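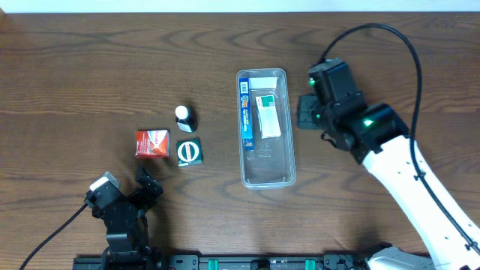

Clear tray on the table, with a blue box and a white packet in it.

I started weighing our household rubbish in August, mostly to settle an argument about whether the new bin size was big enough. The council in Hestomau swapped the old red-lid bins for smaller ones and told us to put the difference into recycling. I had my doubts, so I bought a luggage scale and hung a bag off it every time one went out the back door.

The total so far is 2683 litres of bin space used, if I go by the lids, but the weight is a lot less impressive. Landfill came to 609 kilograms before I stopped counting the cat litter separately. Most of the bulk is air. Boxes that haven't been flattened are the worst of it, and after them the hard plastic punnets that don't nest.

Cardboard is the easy part. It goes flat into the yellow bin and Figueiredo picks it up every second week, usually before seven in the morning. If it's been raining I keep it in the carport until the night before. They will take damp card, but the bin gets heavy and one of the wheels on ours is cracked.

Soft plastics are harder. There used to be a drop-off at the supermarket and it closed. The nearest one now is at the Clondidetti transfer station, a 25-minute drive if the level crossing is up. I save ours in a feed bag in the laundry and take it when I have green waste to drop as well. The gate fee for a small trailer went up and they no longer take cash, so bring a card.

Small mixed packaging is where I was getting it wrong. Anything with foil bonded to plastic goes in landfill here, and so does anything smaller than a credit card, as it falls through the screens at the sorting plant. I had been putting bottle lids in loose for years. The woman at the weighbridge told me to leave plastic lids off and collect metal ones inside a steel can, then squash the top shut. Other councils have different rules on this, so check yours.

I also rang Stirnard, the company that runs the sorting line, to ask about black plastic trays. They called back the next day, which surprised me. Black trays are still a no, as the optical sorter can't see them against the belt. Clear ones are fine if rinsed. Labels can stay on.

As for the argument, the smaller bin is big enough for the 2 of us most weeks. It wasn't big enough when we had family staying, and it won't be at Christmas. You can ask for an extra pickup, but you have to book it through the website and the form logs you out if you take too long finding your rates number.

I'll keep weighing until the end of summer. Next job is fixing the wheel.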